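Trulach Flip Kit

The Trulach Flip Kit is a benchtop package for small robot arms, sold by Zolville for teaching and testing the handling of light hinged parts. It consists of a pair of printed gripper fingers, a camera bracket for the wrist, a mounting plate and a set of written exercises. The arm and the game board used in the exercises are bought separately. The kit was first offered in September and replaced an earlier set, the Ra, which used flat fingers without steps.

The fingers are white plastic plates with a stepped inner edge and a line of round holes along the face. The standard exercise places them in front of a guessing-game board with red hinged doors. With a French-language set the cards carry names such as "Pingouin", "Araignée" and "Chouette", and the arm is asked to raise or lower a door chosen by name.
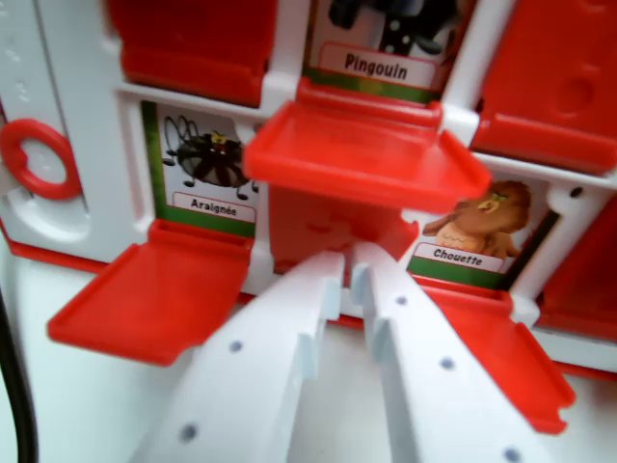 Photo: Zolville / Trulach Flip Kit press pages

Each door is light and turns on a plastic hinge. A finger tip must meet it near the free edge and follow a short arc; a straight push tends to slide the board along the table. The manual therefore sets a slow approach and a force limit, which the user enters in the arm's own software. The maker gives the working life of a finger pair as 1,616 door movements, after which the tips should be checked for wear.

The exercises are graded. Early ones use a single door with the arm started close to it. Later ones begin further back, where all three rows come into camera view, each with eight slots. The arm must then work out which tiles are up before it moves. 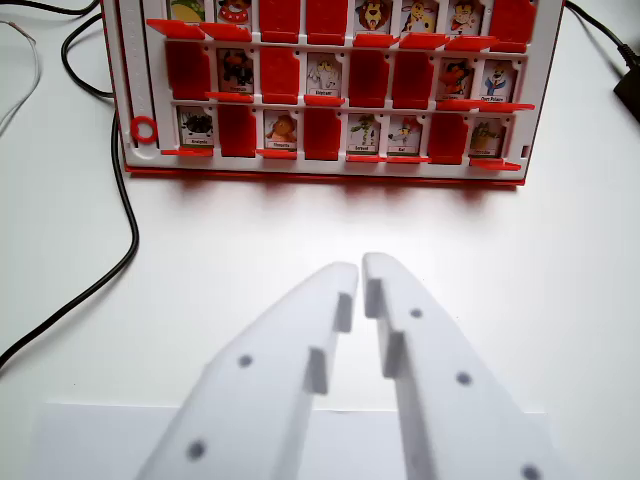 Can the kit be used with a board from another maker?
Any upright board with hinged tiles will do, provided the finger tips can reach the free edge of each tile. The door positions must be taught again before the first run.

A full test run consists of 200 attempts, logged in blocks of 20. An attempt is passed if the chosen door ends in the position asked for and its neighbours have not moved. Test sheets issued by the Pradstead training workshop add a time limit of 8 seconds per door, but this is not part of the maker's own method.

Reviews of the kit have generally found the fingers easy to fit and the exercises clear. The main complaint concerns close work, where an open door can hide the card in the slot below it from the wrist camera. Zolville's advice is to take a view of the whole board first and store the card positions.

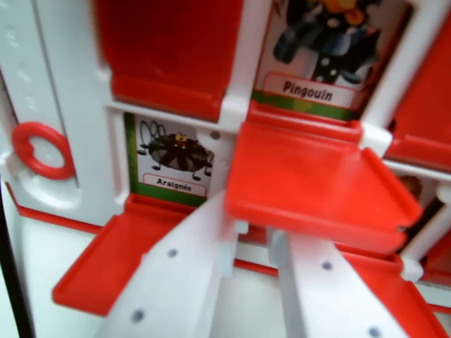
Gripper fingers close to the board, with the "Araignée" and "Pingouin" cards showing.

Replacement fingers are sold in pairs. The bracket and plate are also listed as spare parts, and the exercises are supplied in English and French.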